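Why Does My Voice Come Back? All About Echoes

When I was eight, my grandpa took me to a big old quarry near Eltham and told me to yell my name at the wall. So I did – and the wall yelled it right back! I thought there was another kid hiding up there. I yelled "Who are you?" and of course the kid asked me the very same thing.

Sound is a wiggle that travels through the air. When you shout, your voice pushes on the air next to your mouth, that air pushes on the air next to it, and off the wiggle goes. If it runs into something big and hard, like a cliff, it bounces back the way a ball bounces off a garage door. When the bounced sound reaches your ears, you hear yourself a second time. That's an echo! 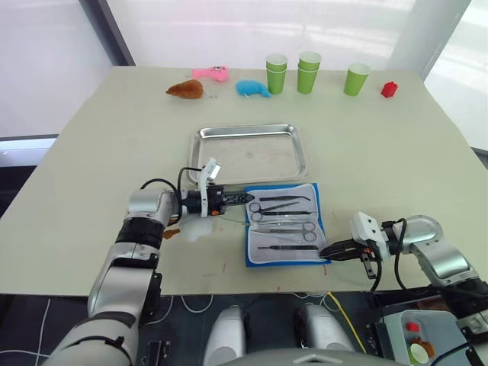 Soft things are terrible at making echoes. Sound sinks into fluff and gets lost in all those tiny hairs and gaps, and only a little bit of it comes back out. A fluffy toy like the blue one lying beside the green cups would soak up a bit of your voice, but one toy is much too small to hush a whole room. You need curtains, a rug, a couch and a big pile of pillows for that. Clap your hands in an empty hallway, then clap inside a closet full of coats, and listen to how different they sound (I still do this in other people's houses).

So why don't you hear an echo in your bedroom, even off the bare walls? The walls are too close. Sound is so fast that it gets back to you before your ears can tell it apart from the first shout. Outdoors, try standing 200 feet from a big brick wall with nothing in between, and clap once, hard. Got it?

Bats use echoes to find their dinner in the dark. They squeak, listen for the squeak bouncing off a moth, and swoop! Most of those squeaks are too high for us to hear. My friend Murray Kingi once sat out with me until 10 at night to watch them, and all we heard was the neighbor's dog.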